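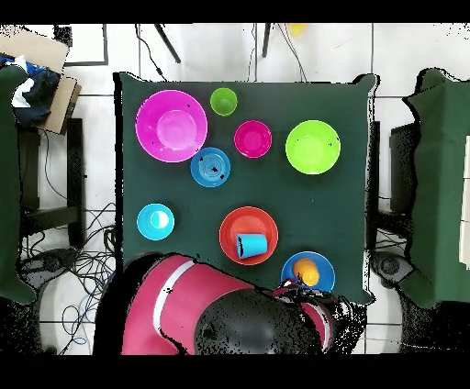 Crockery news from the Trisirthorpe lunch club

Well, the new plastics are out of their box and I am far more excited than a grown woman ought to be about bowls. Those of you who come on a Saturday will know the state of the old lot. Half the cups had gone cloudy, the beakers smelt of orange squash whatever we did to them, and Haf Griffiths has been drinking her tea out of a measuring jug since the end of the summer (she says she likes it, I don't believe her).

So we've gone bright. Pink, lime green, two sorts of blue, and an orangey red that Tsion Nigatu calls tomato and I call traffic cone. I'd been all for plain white, I'll admit, and got thoroughly outvoted. I've come round. On the dark green cloth they look like a bag of sweets tipped out, and I can't see anyone leaving one behind on the windowsill for a fortnight without it being spotted.

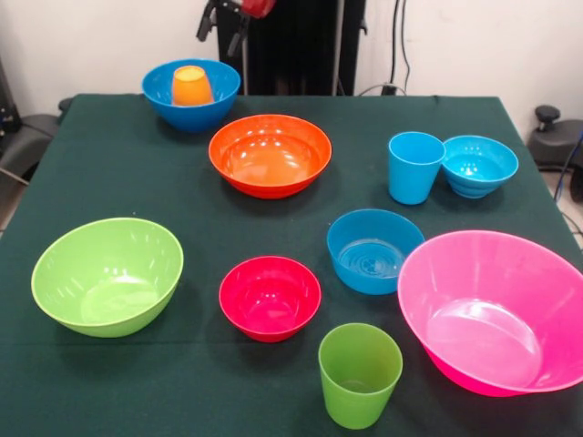
The wide orange-red bowl is my favourite by miles. It's nice and shallow with a good thick rim to get hold of, and I've already got my eye on it for Bontu Wolde's chickpea salad, which deserves better than the roasting tin it usually turns up in. The little light blue one with the ridges is more of a crumble and custard bowl, I'd say, or olives if we're feeling posh. Cups can sit inside bowls in the cupboard if you're short of room, but please don't jam them in - Amanuel Gebretsadik had to run two of the old ones under the hot tap for ages to get them apart.

A word on washing. Soft sponge only, no green scourers! These have a lovely shine on them at the moment and I'd like it to last past Christmas. They go on the second shelf down, left of the kettle, and the old cups are in a crate by the back door with a 50p tin next to it if you want any for paintbrushes or seedlings.

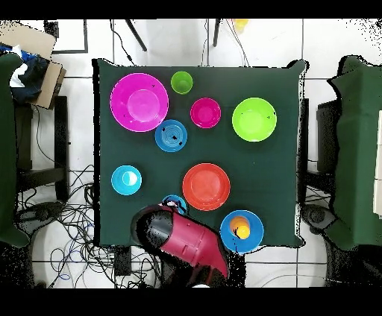

We still haven't settled who gets which colour. The big magenta one is plainly for sharing, so that's bread or fruit in the middle of the table, but I did wonder about giving each table its own colour so the clearing up goes quicker. Tiina thinks people will squabble over the lime green. She may have a point, there's been talk already. Tell me what you think when you come in, or put a note in the book.

First proper outing is this Saturday, doors at 12 as usual. It's leek and potato soup, Bontu's salad, and a rice pudding if I remember to buy the milk. We could do with 2 more people for drying up, and someone tall to get the tea urn down.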